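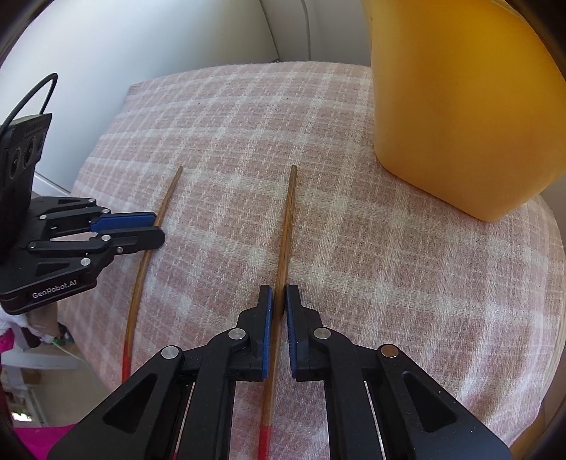
*Red-tipped wooden sticks on pink-and-white plaid.*

# About Bosow

Bosow sells chopsticks, chopstick rests, floor cushions and a small amount of table linen. We are a shop with a workroom behind it, at 129 Sauerland Street, and we also ship to homes and restaurants. Five people work here.

The business was started by Mei-kuen Man and Chun-yin Cheng. Mei-kuen had been buying tableware for a restaurant group and was tired of replacing chopsticks that warped after a few months in the kitchen. Chun-yin was an upholsterer with more cushion orders than he could fit in his garage. They rented the space together to split the cost and planned to run two separate businesses. Customers who came in for one thing kept asking about the other, so after the first winter they put both under one name.

## Chopsticks

We keep 24 styles in stock. Most are wood, in plain and painted finishes, and we have a few in bamboo for people who want something cheap and light for a party or an office kitchen. The lengths run from a short children's size up to long cooking chopsticks.

Mei-kuen checks each delivery by hand. She rolls every stick on a sheet of glass and puts the ones that wobble in a bin under the table. Sticks that pass are matched into pairs by weight and grain, so a pair from us may not be the exact same shade on both sides, but it should feel even in the hand. The bin gets sold off in December as plant stakes and kindling, and there are a couple of gardeners who come in for nothing else.

Painted pieces go through one more step. Paint chips most easily at the very tip and along the line where color meets bare wood, so So-ying Yuen looks at both under a lamp before the pairs are tied. If you buy a painted pair from us and it chips in the first year, bring it back or mail it in and we will swap it. Please don't put them in the dishwasher – that is the one thing the swap doesn't cover.

Our plain set for everyday use is called Sternus. It's the one we suggest if you have no idea what to buy. The sticks are square at the top, so they don't roll off the table, and round where they meet the food.

## Cushions

Chun-yin cuts and sews the cushions in the back room with Chenxi Liao. The floor cushion, the Hondska, comes in a round and a square shape and has a zippered cover that can be taken off and washed cold. We use woven cloth, mostly plaids and stripes, bought in short runs. When a cloth is gone we usually can't get more of it. If you want six cushions that match, order all six together.

A plaid takes longer to cut than a plain cloth because the lines have to meet at the seams. Chenxi pins the panels, checks them, and pins them again if a stripe is off. Over a curved edge the lines will still bend a little, and there isn't much anyone can do about that.

We also re-cover cushions made by other people. Bring the cushion in, or send us its measurements and a photo of the closure. Re-covering takes longer in the fall, when everyone remembers their chairs at the same time.

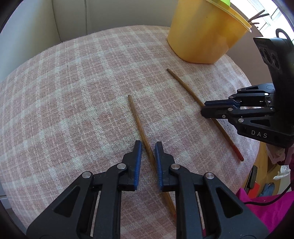

**How should I clean painted wooden chopsticks?**

Wash them by hand in warm water with a little dish soap, dry them with a towel right away, and leave them lying flat overnight before they go back in the drawer.

## Restaurants and larger orders

Yi-chun Hsieh handles orders from restaurants, caterers and schools. Our biggest regular order is over 1000 pairs at a time, and we can do much smaller ones. Yi-chun will send a few sample pairs first and would like you to use them in your kitchen before you decide. A pair that looks good on the counter may be too slick for noodles, and your cooks will know that sooner than we will.

We can put a restaurant's own color on the ends of plain wooden pairs. Send a paint chip or a piece of your menu, as colors on a phone screen don't match well. We don't do printed names or logos. We tried it once and they wore off.

## Visiting the shop

The shop opens at 10 a.m. and closes at 5 p.m. The workroom door is normally open and you are welcome to look in, but please ask before you step past the cutting table – there are pins on the floor more often than there should be.

You can try any of the open stock at the front table. There's a bowl of dried beans for practice, and we have short pairs for kids. Parking is behind the building, off the alley, and the back entrance has no steps.

For cushion questions, ask for Chun-yin or Chenxi. For anything about chopsticks or a return, So-ying is usually at the counter. Restaurant orders go to Yi-chun, who answers messages in the morning and spends most afternoons packing.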